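# Suken floor notes

Everything we know about keeping patterned tile floors clean, in one folder! It began as a single page of tips for the flat at Girnerley and has grown into 61 short notes, all plain Markdown, all free to copy, print or scribble on. If you have a floor with lots of angled seams and not much patience, you're in good company.

## What's in the folder

- `daily/` – sweeping, crumbs, hair, the bit under the sofa
- `mopping/` – flat mops, pads, how much water to use
- `grout/` – light grout, dark grout, and one very long note on a brush I love
- `stains/` – tea, turmeric, candle wax, shoe polish
- `old/` – things we tried and don't do any more (the vinegar notes live here)

Each note has a title, a list of what you need and the steps. Times are in minutes and are for one person working alone.

## The flat mop routine

My favourite, and the one people ask for most. Sweep first, always, and go along the grooves as well as across them. Then fill the bucket with five litres of warm water and a very small squirt of soap. Wring the pad until it stops dripping, then wring it again.

Start at the far wall and walk backwards towards the door. On a chevron or herringbone floor I follow one arm of the V and then come back along the other, so the pad passes over every seam from two directions. It looks a bit daft but the grout comes up so much better! Swivel heads are brilliant for this, as you can turn the corner of a V without lifting the mop. Lift any hanging covers or bedding out of the way before you reach them.

Tiles with a wood-look print hide dust very well, so crouch down and look across the floor towards the light. Glare is your friend: smears show up in it long before you'd spot them from standing height.
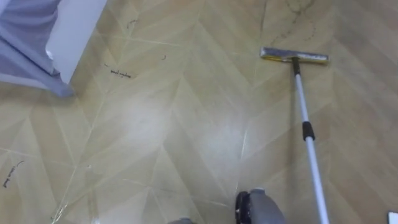

## Adding a note

Please do! Copy `template.md`, keep it under 604 words (Narayanan Kartha's limit, set after my grout brush note) and put it in whichever folder fits best. Say what kind of floor you have. Tile, stone and lino behave very differently, and a note that doesn't say is hard to use.

## Still to write

- Rinsing pads by hand, roughly 20 minutes with soaking
- Skirting boards
- Long poles and short people

Questions go to Kumaresan Poduval, most evenings except Thursday.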